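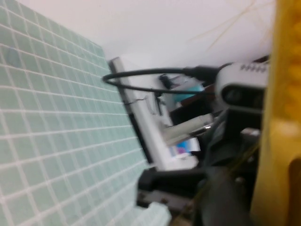
Changing the licence counter in Wornis

Project report, second year, Software Maintenance module
Group: Adelino Patrício, Refilwe Maluleke, Pravesh Masilela
Supervisor: Zanele Xaba

1. Background

Wornis is a small program which our department uses for sharing paid software between students. When a student opens a drawing or statistics package, the program first asks the Wornis server for a seat. If a seat is free, the package opens. If all seats are taken, the student gets a message and must try later. The server was written some years ago by a former student and it has been repaired many times by different people.

Our task was to replace the part of the server that counts seats. The old counter had a known fault: when a laptop went to sleep or lost the network, its seat was not given back until the server was restarted. In the busy weeks before the August resit, students were refused a seat although the computer rooms had many free places. The department owns 60 seats for the statistics package, so this should not happen often.

2. What we were asked to do

The supervisor gave us the following points at the first meeting:

The new counter must return a lost seat without a restart.
It must read the old settings file, so that the technicians do not need to write it again.
It must keep the log in the same format, because a reporting tool called Muvard reads it every night.
The change must be possible to undo in one step.

We were not asked to change the screens that the student sees. Pravesh wanted to improve the refusal message, which is quite rude, but we agreed to leave it for another project.

3. How the old counter worked

It took us longer than planned to understand the old code. There were almost no comments, and the names of the variables were in a mixture of languages. Refilwe made a drawing of all the calls between the client and the server, and only after this drawing could we discuss the problem properly.

The old counter kept one number for each package. When a seat was given, the number went down by one. When the client sent the closing message, it went up by one. The server did not remember which computer had which seat. For this reason it could not know that a computer had disappeared, and it also could not correct itself when the same closing message arrived two times. We found in the log that the second case had happened too, and then the server gave out more seats than the department owns. This was not in our task description, but the supervisor asked us to solve both.

4. The new counter

The new counter keeps a list instead of a number. Each line in the list has the name of the computer, the name of the package and the time of the last message. The client already sent a short signal every 3 minutes, which the old server received and ignored. We now use this signal. If the server does not hear from a computer for 14 minutes, the seat is returned to the list of free seats.

We discussed the length of this waiting time a lot. Adelino preferred a shorter one, so that seats come back quickly. Refilwe was afraid that students on weak wireless would lose their seat in the middle of work. The value we chose can be changed in the settings file – if the line is missing, the server uses our value.

For storing the list we used Kodent, a small storage library that was already part of the server. We also tried to write the list in a simple text file, but it was damaged when we stopped the server during writing.
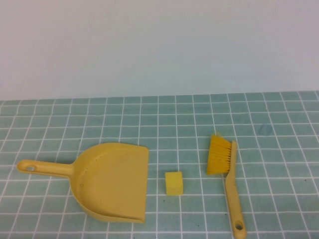

5. Testing

We tested in three stages. First, each of us wrote tests for the part that he or she did not program. Second, we replayed the log of one month on a test server and compared the results with the old counter. Third, Raphaël Leclerc from the technical office let us use one computer room in the evening.

In total we wrote 139 tests. At the end of the project all of them pass, except two which depend on the clock of the computer and fail if the clock is moved backwards. We did not find a good solution for this and it is described in the list of open problems.

In the computer room we pulled out network cables, closed the laptops and ended the program by force. The seats came back after the waiting time. One laptop kept its seat much longer, and we understood later that it continued to send the signal while the lid was closed. This is a matter of the power settings and the server cannot see it.

6. Open problems

The two clock tests, as written above.
If two computers have the same name, the server treats them as one. The technical office says this should not occur, but we saw it once in the old log.
Muvard shows a returned seat as a normal closing. For the yearly statistics it would be useful to separate them.

7. Installation and undo

The new counter is installed beside the old one. A line in the settings file decides which of them is used, and the server must be restarted once after the change. To go back, the technician changes the same line and restarts again. Our instructions for this are one page long and Raphaël Leclerc has tried them without our help. He asked for one correction, the path of the settings file, and we have made it.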